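Section 7. Comparing fingertips on the Stosta hand-held pair

If you've come straight here from unpacking, welcome, and please go back and do Section 3 first (pairing and charging), as nothing below will make much sense until both grippers show a green light. If you've already done that, make yourself a coffee and set aside an hour or so. Swapping the fingertips takes hardly any time. The trying out is what eats the afternoon, and it's the part we'd ask you not to rush, because the pads feel different in the hand from how they look on the parts sheet.

The Stosta ships with two kinds of fingertip. The Rudd 35 is a curved pad with a fine mesh face, and it's the one we'd start with for papers, lids and anything flat-sided. The Rudd 35R is the same size with a ribbed inner surface, and people who work with bags and wrappers tend to like it better. You may well end up keeping both kinds on the bench, as we do.

Before you start

Both grippers off the charger, marker cubes seated, camera windows wiped with the dry cloth from the kit (the dry one, please, the damp ones leave a haze that you'll only notice on playback). Tie back long sleeves and loop any cables so they hang down the outside of your forearm.

CAUTION: The springs in the finger carriage are stronger than they feel. Keep your own fingers out of the gap when the release tab is up.

Fitting the tips

1. Open the grip fully and hold it open with the thumb latch.

2. Lift the release tab and slide the old tip straight out toward you. If it sticks, wiggle it gently from side to side. Don't lever it with a screwdriver, however tempting that gets.

3. Slide in the new tip until it clicks. Do the other finger the same way, and check that the two curve toward each other.

4. Let the latch go slowly and close the grip on nothing at all, three or four times. The tips should meet along the middle.

Note: Always change both tips on a gripper together. A mixed pair will close, and will even pick things up, but the object creeps toward the softer side and your comparison won't mean much.

Trying them out

5. Set out a few things of the sort you really mean to handle. Our own kit for the Starnidholm trials was mostly household bits, and I'd encourage you to raid a drawer or two in the same spirit. Include something light and crinkly, something woven and something with hard corners.

6. Open Skamdale on the base computer, choose New Comparison, and type in which tips are on which hand. Do this now! I have lost more than one good session by promising myself I'd remember.

7. Hold both grippers out in front of you for a moment so the head camera can find the marker cubes. Skamdale will chime once for each.

8. Pick up, hold, move and set down each object at your usual speed. Try every object with both hands before you change anything.

9. Swap tips and go again, in the same order as before.

If a wrist view keeps losing its place, turn your hand slowly and give it a good look at the room. Ceiling beams, lamps and railings are all useful to the tracker, and a plain white wall is not. Tilting the gripper well up is fine for a second or two. If Skamdale shows code 333, one of the cubes has been hidden too long, usually behind your other arm, and you need only bring it back in front of you and wait for the chime.

Typical views during a comparison, wrist cameras first and last, head camera between them:
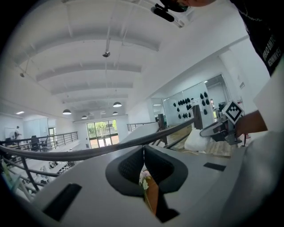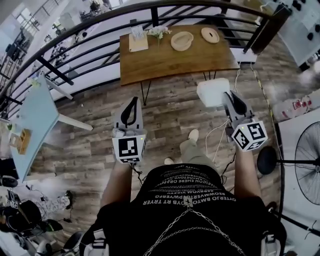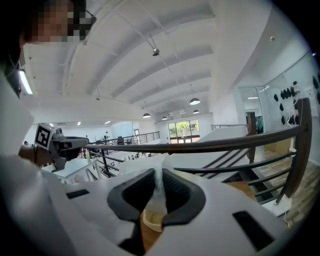 Written by the Stosta set-up guide team
Last revised in March

Reading your results

When you press Finish, Skamdale lists each pickup with a grip time and a slip mark. Don't fret over a single slip. We look for a pattern over at least 7 tries with the same object, and even then I like to scrub through the wrist view and see where the pads met the thing. A lot of what gets marked as slip is the wearer shifting their feet.

Save the comparison before you unplug the base computer. Wipe the used tips with plain water, let them dry flat, and put them back in the tray with the curved side up. Cleaning the carriage itself is covered in Section 8.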